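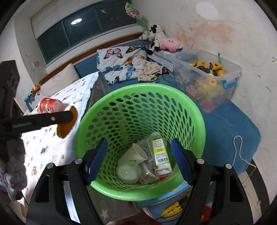
靴下を一足編むのに、毛糸はどのくらい必要ですか？

大人用でふくらはぎの下までのふつうの丈なら、中細の靴下用毛糸が片足で200mあれば足ります。足の大きい人や長い丈が好きな人は、同じ染めロットでもう一玉あると安心です。

というわけで、手編みの靴下の話を思いつくままにつなげていきます。長いです。年末の台所が片づいた人からどうぞ。

2018年12月27日、いま左足のかかとを編みながら書いてます。かかとの途中で手を止めるの、ほんとはよくないんですけど（段がわからなくなる）、しゃべりたい気持ちが勝ちました！

靴下編みを始めて15年になります。最初の一足は左右で長さがぜんぜん違って、履くと片方だけずり落ちてくるやつでした。でも暖かかった。あの暖かさで全部持っていかれました。

まず糸。靴下には「靴下用」と書いてある糸を使ってほしいです。ウールにナイロンが混ざっているもの。ウールだけの柔らかい糸で編むと、履き心地は天国なのに、かかとがひと冬でうすーくなります。

さわってふわふわの糸ほど靴下に向かない、というのがつらいところ。ぎゅっと撚りがかかっていて、指でしごいても毛羽が立ちにくい糸がいい。店でさわるときは手の甲じゃなくて親指と人差し指でくりくりしてみてください。

わたしがここ何年もくり返し買っているのはStastoraの靴下糸です。撚りが固めで、編んでいる最中は正直ちょっと愛想がない。ところが水を通すとふっくらして、目がきれいにそろう！毎回うれしい。

色だと「Ibarra」という名前の段染めが好きすぎて、もう何足編んだかわからない。煉瓦色から枯れ草色、そこにいきなり青緑が入ってくるんです。青緑が来るところまで編みたくて夜ふかしする。

一かせ3,440円。高いと思いますよね、わたしも買うたびに思います。でも一足編むあいだずっと遊べて、そのあと何年も履けるわけで……と毎回レジの前で自分に言い聞かせている。

糸を買うのはだいたいGakonです。駅の裏の坂をのぼった二階の毛糸屋さん。階段が急で、降りるときは袋が増えているのでさらに急に感じます。

Gakonの棚は色じゃなくて太さ順に並んでいて、最初は探しにくいなあと思っていたのに、慣れたらもうほかの並べ方の店で迷子になる。靴下糸は窓の横の下から二段目。しゃがみます。

ちなみに窓の横なので、上のほうのかせは日に焼けてることがあるんですよ。奥から引っぱり出して見くらべて買ってます。お店の人も「奥からどうぞー」と言ってくれる。

次、針。四本針、五本針、輪針の長いやつでマジックループ、短い輪針、いろいろあります。わたしは五本針派。膝の上でかちゃかちゃいうのが好きです。

五本針は見た目がハリネズミみたいで怖がられるけど、動いているのはいつも二本だけです。残りは目を持って待っててくれるだけ。二段も編めば手が覚えます。

電車で編む人にはマジックループをすすめます。五本針は落とすと座席の下まで転がるんです。一度、降りる駅で一本足りなくて、次の駅まで探しながら乗り過ごしました。

針はKultelの竹を使ってます。先がとがりすぎてなくて、指を刺さない。金属のほうが速く編めるのは知ってるけど、冬の朝に金属を握るのがいやで竹に戻ってしまう。

竹針は使っているうちに飴色になって、ほんの少し反ってきます。反った針のほうが手になじむので、新しいのを買っても結局古いほうで編んでる。新品がひきだしの中でずっと新品。

ゲージの話もしておきます。編み地の見本、面倒ですよね。わたしも十年くらい逃げてました。でも靴下のゲージは輪で取らないと意味が薄いので、「履き口を編みはじめて、手のひら半分くらいで測る」でいいと思ってます。

測ってみて大きかったら、ほどいて針を一号細くする。ほどくのは悔しいけど、ゴム編みの部分だけなら傷は浅い。かかとまで行ってから気づいたときの悲しさに比べたら！

靴下の編み地は、セーターより気持ちきつめがいいです。ゆるいと靴の中で編み地が動いて、そこからすり切れる。手で広げてみて向こうがあまり透けないくらいが目安です。

作り目はゆるく。ゆるくゆるくと思ってもきつくなる人は、針を二本そろえて持って、そこに目を作ってください。作り終えたら一本抜く。かかとが通らない靴下ほど悲しい編み物はない。

履き口から編むか、つま先から編むか。これは本当に好みで、どっちの派閥にも熱い人がいます。わたしは履き口から。ゴム編みを無心でぐるぐるする時間が準備運動みたいで好き。

つま先から編むいいところは、糸が足りるか心配しなくていいこと。半分に分けた糸を使い切るまで丈を伸ばせばいい。糸が微妙な量しかないときは、わたしもつま先から編みます。

ゴム編みは二目ゴムが好き。一目ゴムのほうが見た目は細かくて上品なんだけど、裏目と表目の切りかえが多くて手首が疲れる。ねじり一目ゴムはもっときれいで、もっと疲れる。

履き口のゴム編みは15段と決めています。理由は特になくて、最初に編んだ本にそう書いてあったから。その本はもう表紙が取れてしまって、お茶のしみがついたまま、いまも手元にあります。

その本の511番という靴下の編み図がわたしの基本です。作品番号がやたら大きいのに本は薄い。シリーズの通し番号なんだと思う。何度編んでも飽きない、なんの飾りもないメリヤスの靴下。

511番のいいところは、かかとが「すべり目のかかと」なこと。一目すべらせて一目編む、をくり返すと、裏に糸が渡って二重っぽくなる。厚くて丈夫で、指で押すとむぎゅっとします。

すべり目のかかとを編み終えて、マチの目を拾うところ！ここが靴下編みでいちばん好きです。平らだった布が急に立体になって、足の形になる。何度見ても「うわ、靴下だ」って声が出る。

マチの拾い目で角に穴があく問題。みんな悩むやつです。角で渡り糸をもう一目ねじって拾って、次の段で隣の目と一緒に編むとふさがります。それでも少しあいたら、最後に糸端で裏からちょちょっと縫えばいい。

引き返し編みのかかともあります。段染めの縞がきれいにつながるから、柄を見せたい糸ならこちら。ただ甲の高い人にはきついことがあります。わたしは甲が高いので、たまにしか編みません。

甲の高さって、市販の靴下だとあまり気にしないですよね。手編みだとマチの目数で調整できるんです。自分の足に合わせてふくらませたり削ったり。これが楽しくて戻れなくなる。

足の長さは、実際の足より少しだけ短く編みます。伸びた状態で履いたほうがぴったりして、しわが寄らない。ぴったりの長さで編むと、洗っているうちにつま先が余ってきます。

つま先の減らし目を始めるタイミングは、履いてみて小指の先が隠れたところ。針がついたまま履くので、見た目がすごいことになります。宅配便が来ないことを祈る時間。

つま先の最後はメリヤスはぎ。表、裏、裏、表、と唱えながら針を通すやつ。ここで話しかけられると全部飛ぶので、わたしはお茶も飲まずにやります。

メリヤスはぎがどうしても嫌なら、残った目に糸を通してきゅっと絞ってもいいんですよ。つま先が丸くなってかわいい。子ども用ならわたしはいつも絞りです。

そして片足が完成すると、人は満足してしまう。二足目、じゃなくて二枚目？ もう片方問題です。うちにも片方だけの靴下が何枚か眠っていて、箱のふたをあけるたびに目が合います。

対策。一枚目の糸始末をする前に、もう片方の作り目をしてしまう。編みたての勢いで履き口の三段目くらいまで行ってしまえば、あとは翌日の自分がやってくれます。たいてい。

二枚同時に編む方法もあるんですよね。長い輪針一本で左右並べて編むやつ。やってみたら糸玉がからまって、からまったのをほどく時間で片足編めそうだったのでやめました。上手な人、尊敬する。

左右で縞の位置をそろえるかどうか。そろえたい人は、糸の色の切りかわりを決めて、同じ色から編みはじめればいいだけです。わたしはそろえない。左右で違うと、今日はどっちが右かなと思えるので。

糸端の始末は裏で斜めに通します。まっすぐ通すと編み地が伸びたときに抜けてくる。結び目は作らないこと。足の裏に結び目があると、一日歩いたあとに恨めしくなります。

水通し。ぬるま湯にウール用の洗剤を少し入れて、靴下を沈めてしばらく放っておく。こすらない、もまない。引き上げたらタオルで巻いて上から踏む。踏むのが楽しい。

濃い色の段染めは最初の水通しで色が出ることがあります。Ibarraは一回目だけお湯がほんのり茶色になる。白いタオルで巻かないように。うちの白いタオルは一枚、うっすら煉瓦色です。

干すときは足の形の枠があるときれいに乾きます。ないなら平らに置いて手で形を整えるだけでも十分。わたしは針金ハンガーを曲げて作りました。ちょっと外反母趾みたいな形になった。

ふだんの洗濯は、ネットに入れて洗濯機の手洗いコースです。毎回手洗いすると履くのが億劫になる。履くために編んでいるので、そこは気楽に。乾燥機だけはだめ。人形の靴下になります。

なった人がここにいます。きれいな灰色の、縄編みの入った、三週間かけたやつ。縮んで分厚い板みたいになって、いまは湯のみの下に敷いています。断熱性はすばらしいです。

穴の話。穴はあきます。どんなにいい糸でも、好きな靴下ほどよく履くから先にあく。穴があいてからより、薄くなってきたなと思った時点で裏から補強するのがずっと楽です。

薄くなったところを、編み目をなぞるように同じ太さの糸で縫っていくだけ。メリヤス刺しゅうと同じ要領です。同じ色の糸がなければ、思いきり違う色でやると模様みたいでいい。

完全に穴になったら、織るように縦糸を張って横糸をくぐらせる。ダーニングですね。きのこ型の台がなくても、お玉の背中でできます。丸いものならだいたい何とかなる。

だから残り糸は捨てないでください！ 一足編むとちょっとだけ余るあの糸、繕い用にとっておくんです。糸についていたラベルも一緒に巻いておくと、何年後かの自分がとても喜びます。

余り糸が増えてきたら、余り糸だけで一足編むのもおすすめ。かかととつま先だけ色を変えるところから始めて、慣れたら全部つぎはぎで。糸始末が地獄だけど、できあがりは世界に一足。

糸をつなぐとき、わたしは新しい糸と古い糸を何目か引きそろえて一緒に編んでしまいます。そこだけ少し厚くなるけど、履いたらわからない。糸始末が半分で済むのがありがたい。

人にあげる靴下のこと。サイズを聞くと贈り物だとばれる。聞かないと合わない。わたしの答えは「丈の短い、ゴム編み多めの靴下」です。甲側を二目ゴムで続けると、幅の融通がきいてかなり広い範囲の足に合います。

ただし、手編みの靴下は洗い方を知らない人にあげると板になって返ってくることがあります（さっきの自分を棚に上げて言っています）。洗い方を書いた小さい紙を入れるようになりました。

初めての人に模様編みの靴下はあまりすすめないです。かかとの作り方だけで十分面白いし、頭もいっぱいになる。段染めの糸でまっすぐメリヤス、これが最初の一足には最高。糸が勝手に柄を出してくれます。

黒い糸もやめておきましょう。冬の夜の電灯の下で黒い糸の目を拾うのは修行です。わたしは黒を編むとき、膝に白い布を敷いて昼間だけ編みます。だから五月に編む。五月の黒い靴下。

五月って靴下編みにすごくいい季節なんですよ。日が長くて、手が乾かなくて、膝に毛糸をのせても暑くない。そのころから編みためておくと、寒くなったときに引き出しがたいへん豊かです。

といいつつ、いちばん編みたくなるのは年末なんですよね。外が寒いと毛糸が三割増しでかわいく見える。今夜もストーブのそばから動けなくて、みかんの皮がたまっていく。みかんの手で毛糸をさわらないように、皮をむいたら手を洗う。

目を落としたときの話を忘れてた。あわてて引っぱらないこと。落ちた目に安全ピンでも何でも通して止めてから、深呼吸。かぎ針で一段ずつ引き上げれば元に戻ります。ウールは目がすべりにくいので、意外と待っていてくれる。

かぎ針は細いのを一本、編み物袋に入れておくといいです。わたしのは持ち手の塗りがはげて、もう何号か読めない。でも靴下の目にはこれがちょうどいい。

段数の記録は紙と鉛筆です。便利なカウンターもいろいろ持ってるけど、押し忘れるし、押したか不安になって二回押す。紙に線を引くほうが手ごたえがある。レシートの裏が線だらけ。

かかとの高さだけは左右そろえたいので、すべり目の鎖を目で追って数えます。端の一目を必ずすべらせておくと、鎖が一つで二段ぶん。拾い目もその鎖から拾えばいいので一石二鳥です。

編み物中の首と肩にもひとこと。手元を見つづけると首がかたくなるので、針一本ぶん編んだら顔を上げる。メリヤスの部分なら見なくても編めるようになります。そうなったら映画を字幕で見られます。

吹き替えじゃなくて字幕で見られるようになったときは、ほんとに感動した。ただし推理ものは危険です。犯人がわかる場面で、つま先が三センチ長くなりました。

そうそう、「買ったほうが安いでしょ」とよく言われます。安いです！ ものすごく安い。それはもう元気よく認めてます。でも青緑が出てくる瞬間は売ってないので。

これから始めたい人に必要な物をまとめると、靴下糸、針、とじ針、はさみ。あとは編みはじめの印にする輪っか。輪っかは別の糸を結んだだけで足ります。わたしはずっと赤い糸を結んで使ってます。

とじ針は先の丸いものを。先がとがっていると糸を割ってしまって、はぎ目ががたがたになります。あと、とじ針はよくいなくなる。ソファのすきまを先に見てください。

質問もらったので追記。綿の糸で夏用を編めるか、という話。編めます。ただ綿は伸び縮みしないので、ゴム編みがすぐゆるみます。伸びる糸が少し混ざった綿の靴下糸を探すといいですよ。

もうひとつ。チクチクするのが心配な人へ。首に当てて平気な糸なら足はまず平気です。足の裏は首よりずっとおおらか。わたしは首だとむずむずする糸も靴下にしてしまえば気になりません。

左利きだけど編めますか、もいただきました。編めます！ 右利きと同じ編み方で始める人も、鏡のように逆に編む人もいます。逆に編む場合は、右上と左上の減らし目が入れかわることだけ覚えておくと編み図で迷いません。

さて、書いているあいだにマチの拾い目まで来ました。うわ、靴下だ。角のところ、今回はきれいにふさがってます。

年明けにまたGakonに行って、次のStastoraを選んできます。濃い緑で一足と思ってるけど、たぶんまたIbarraを持ってレジに並んでる。では甲の減らし目に戻ります！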